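Pultent team talk - speaker notes
27 Sep 2021

Slide 1. Say who we are and what Pultent does. Keep it under 2 minutes. The talk is about teaching by remote control, mostly with soft things.

Slide 2. The Illgate task set. We started on it in February with rigid parts, then moved to bags. A bag changes shape every time you touch it, so a recorded path is no use on the next try. The operator has to look and adjust.

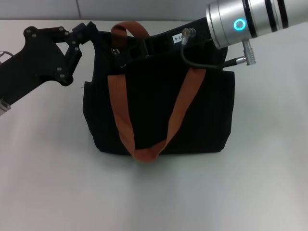 Operators at Illgate work from the camera views only. Most new people grab too deep and get a fold of lining along with the rim. Tell them to close slowly and stop - then check the second view before lifting.

Slide 3. Numbers. 309 demonstrations recorded, 307 kept. The two we dropped had gaps in the arm log. Training one operator took 34 minutes on the Pastero controls. Don't read the table out, people can see it.

Slide 4. Why the wrist view matters. The head camera shows the whole bag but not much about where the fingertip is against the cloth. Pause here for questions if the room is small.

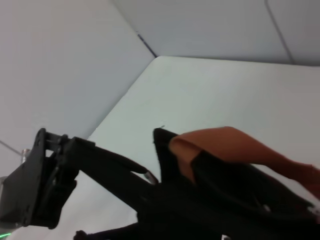
Wrist view: gripper finger beside the black fabric.

Slide 5. Sosa playback tool. Show the short clip, skip the long one. Mention that operators can mark a bad grasp while they are still recording.

Slide 6. Next task is zippers. Contact details are on the slide.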